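Robot Learning Seminar
Handout 6: What does a success rate measure?
Notes by Palesa Chauke, revised 30 May 2019

14 shares | 3 comments

Read the Lahtinen paper before the session. You can skip the appendix on network sizes. Bring a pen, as we will be marking up the results table together.

1. The claim

The paper says that a two-armed robot trained on 200 demonstrations can pack groceries "reliably" into a bag. The method, called Ultlow, copies recorded arm movements and adds a second model that picks which arm should move next. The authors compare it with Stellell, an older method with no such second model, and report a large gain. I don't doubt that the gain is in their logs. I do doubt that it means what the title says it means.

My first complaint is the word "reliably". It appears in the title and is never defined. A packing run counts as a success if a person watching ticks a box, and the people ticking knew which method was running. Ntombi Oosthuizen raised this in October, when we read the preprint, and the final version has not changed a word of that section.

2. What is being tested
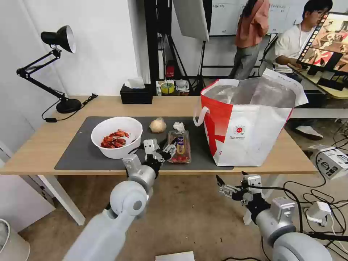
A packing task is really several tasks joined together, and the joins are where methods of this kind tend to fail. The arm has to get to the item, close on it, lift it clear of its neighbours, carry it across and let go in the right place. Take the stage where the left gripper is just over the clamshell of cherry tomatoes and the insulated bag is standing upright with its top open. Reaching that point tells you very little about the grasp, and nothing about the drop into the bag. A score that only looks at the end can't say which step went wrong, and a score that gives part marks for getting near the item will flatter a method that hovers well. Check which of the two is used in each row of the table. They are mixed, and the caption doesn't say so.

Notice too that the open bag is taken as given. A bag with a stiff, wide mouth is an easier target than a thin one that folds shut. I would like to have seen the same method tried on a bag lying flat.

3. Two arms or one?

The strongest claim in the paper is that the arms work together. For this we need a baseline in which the second arm is parked — and there isn't one.

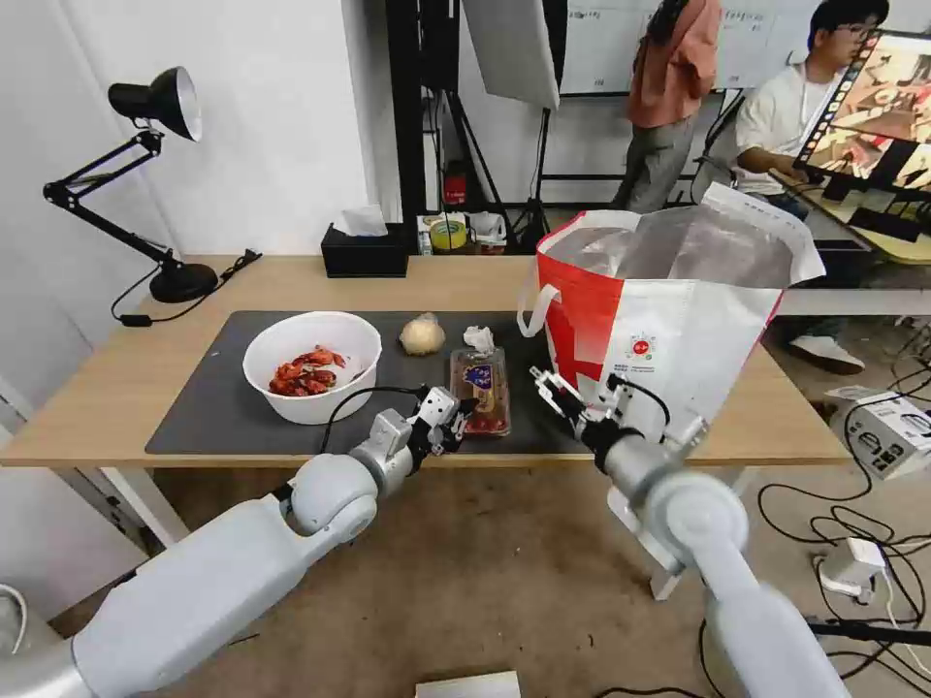

Working together ought to mean that one arm's action makes the other's easier or possible. The case to argue over is the right gripper holding the edge of the bag while the left is in front of the plastic food box. It looks like teamwork, and it may be. But a still moment can't separate a right arm that is responding to the left from one that would grip the bag whatever the left did. The test is cheap: freeze one arm halfway through, or move the item, and see whether the other changes its plan. The authors ran 732 trials and used none of them for this.

4. The numbers

Of those 732 trials, only 231 used items kept out of training. The main figure pools everything. Ask for the split and you are sent to the project page, where the Jelel toolkit will load the logs for you if you have the patience. I got as far as finding that 24 trials were dropped as "operator error", with no rule given for what that covers. If most of them came from one method, the comparison is in trouble.

Pooling is a common habit and I don't think anyone meant to mislead. It still hides the only result I care about, how the method does on things it hasn't met.

5. For the session

Work in pairs. Write a definition of success for the packing task that two strangers could apply to the same run and agree on. Then write down one result that would make you give up the claim that the arms cooperate. Keep both under half a page, and swap with another pair before the break.

Further reading is on the shelf by the door. Please put the Stellell report back when you are done, it is the only copy with the corrected tables.

3 comments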